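Start Forum Tierschutz Haltung & Recht Ratgeber Anmelden

Gänse beim Nachbarhof: Lebendrupf erlaubt oder nicht?

Corkier

Wir wohnen seit zwei Jahren neben einem kleinen Betrieb, der Gänse hält. Es dürften vor allem Elterntiere sein, denn die meisten laufen auch nach Weihnachten noch auf der Wiese. Im Januar hatten mehrere Tiere kahle Stellen an Brust und Bauch. An den Flügeln war alles normal. Auf Nachfrage sagte der Halter nur, das sei die Mauser und ich solle mir keine Gedanken machen.

Ich habe gelesen, dass lebenden Gänsen Federn für Daunenware abgenommen werden und dass das in manchen Fällen sogar zulässig sein soll. Wo liegt da die Grenze? Und wohin wendet man sich, wenn man einen Verdacht hat, aber keinen Beweis? Ich möchte keinen Streit vom Zaun brechen, wenn die Erklärung stimmt. Am Zaun stehen bleiben und nichts tun will ich aber auch nicht.

Druloment

Man muss zwei Dinge auseinanderhalten. Das Ausreißen von Federn am lebenden Tier, also das eigentliche Rupfen, ist in der EU verboten. Davon unterschieden wird das sogenannte Raufen oder Ausbürsten während der Mauser. Dabei werden nur Federn entnommen, die reif sind und von selbst ausfallen würden. Das gilt als zulässig, solange dem Tier keine Schmerzen zugefügt werden.

In der Praxis ist die Unterscheidung schwierig. Die Tiere einer Herde mausern nicht alle zur selben Zeit, und auch am einzelnen Tier sind nicht alle Federn gleichzeitig reif. Wer eine ganze Herde in einem Durchgang bearbeitet, erwischt fast zwangsläufig auch festsitzende Federn. Bei einem Bestand von 900 Tieren und Bezahlung nach Gewicht schaut keiner mehr auf die einzelne Feder.

Zu den kahlen Stellen: Januar ist für eine normale Mauser ein merkwürdiger Zeitpunkt, die liegt bei Gänsen im Sommer. Es gibt aber auch andere Ursachen, zum Beispiel Parasiten, Federpicken oder Mängel im Futter. Von der Straße aus kann man das nicht sicher sagen.

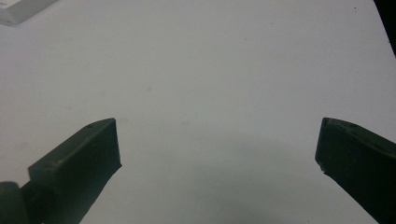 Hegarty

Mit dem Verbot bin ich einverstanden, beim Vorgehen würde ich aber gleich konkreter werden. Zuständig ist das Veterinäramt beim Landkreis. Schreib auf, an welchen Tagen du was gesehen hast und von wo aus. Eine Meldung geht formlos per Mail, einen Beweis brauchst du nicht, ein begründeter Verdacht reicht. Du kannst darum bitten, dass dein Name vertraulich bleibt, eine Garantie ist das nicht.

Das Grundstück nicht betreten, auch nicht kurz für ein Foto. Bei mir hat es 5 Wochen gedauert, bis jemand rausgefahren ist, und das Ergebnis habe ich nie erfahren. Auskunft über das Verfahren bekommt man als Melder meist nicht.

Coken

einfach keine daunen kaufen, dann erledigt sich das. meine decke ist kunstfaser, hat 70 euro gekostet und wärmt genauso

Zuletzt aktualisiert: 14. April 2026

3 Antworten 5-mal geteilt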